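Questions we get about the Pustance snack swap, updated in November by whoever lost the coin toss.

**What is it?**
You mail a box of snacks to a stranger, and a different stranger mails one to you. There are 84 of us at present, which is plenty for variety and a bit much for the spreadsheet.

**What should I send?**
Small, sealed, individually wrapped things that can survive the mail. Chocolate is fine until the weather warms up, at which point it becomes soup.

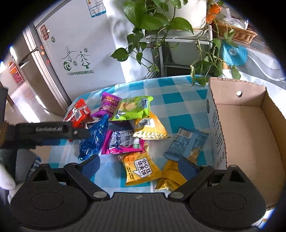
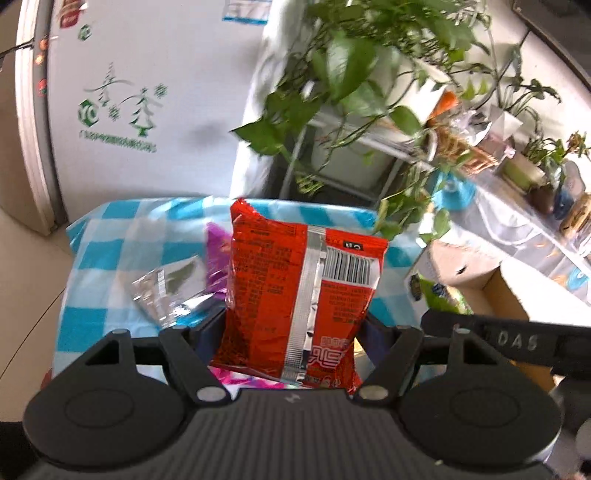
Thaddäus Gisler would like it added that crackers count as fragile, and that he has received two boxes of what he can only call cracker sand. Noted. Pad your crackers.

**Do I have to translate the labels?**
Only the allergens. Write them on the card in plain words. "Probably no nuts" has been tried and will get your box sent back.

**How much should I spend?**
Whatever you'd spend feeding a cousin you like. Postage is extra and will hurt more than the snacks.

**Can I send something homemade?**
No. We're sure your fudge is wonderful.

**My box never arrived. Now what?**
Wait two weeks, then write to us with the tracking number. The Evangelista depot has a habit of holding parcels until someone asks for them by name. One box bound for Prornine took 139 days and showed up in better shape than most.

**Can I ask for a different partner?**
Once per round. If you ask again, we start to wonder about you.

**Is licorice allowed?**
Yes, after a long and unpleasant thread on the subject. Tick the licorice box on the sign-up form if you want none of it.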